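Skallow Public Library
Meeting Room Bookings: Frequently Asked Questions

Who may reserve a meeting room?
Any resident aged 18 or over who holds a current Skallow library card may reserve a room. Groups from outside the town may apply in writing to the Bookings Office.

How far ahead can a room be reserved?
Reservations open 106 days before the date of use. Requests are handled in the order received. 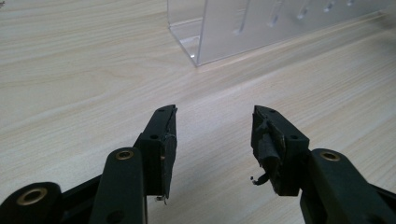 What furniture is provided?
The Kokkonen Room is supplied with tables and chairs for 38 people. Tables may be moved, but must be returned to the layout posted by the door. The tabletops are pale wood and mark easily, so mats must be placed under craft materials, paint and hot drinks. Repairs to damaged surfaces are charged to the cardholder who made the reservation.

Is there a fee?
Nonprofit groups may use a room free of charge for up to 10 hours each month. Other users pay the hourly rate shown on the booking form. Fees are due when the reservation is confirmed — the library does not send invoices.
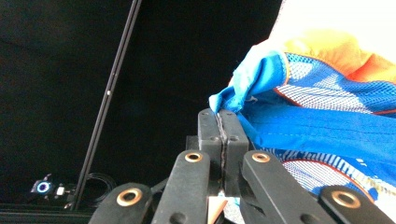 Can a reservation be canceled?
Cancellations are accepted by telephone or at the front desk until noon on the day before the booking. Fees paid are returned in full to the original card. Later cancellations are not refunded.

May food be served?
Cold food and covered drinks are permitted in both rooms. Cooking is not. Users are asked to take their trash with them if the bins are full.

Who should be contacted about access needs?
Please write to Shazia Bugti, Bookings Office, or call extension 1103. The Pultach Room is on the ground floor and has a hearing loop. Requests for a sign language interpreter should be made as early as possible.
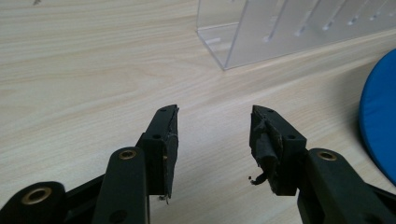
Changes to These Rules

The current rules took effect in August 2022. Reservations confirmed before that time remain under the earlier terms.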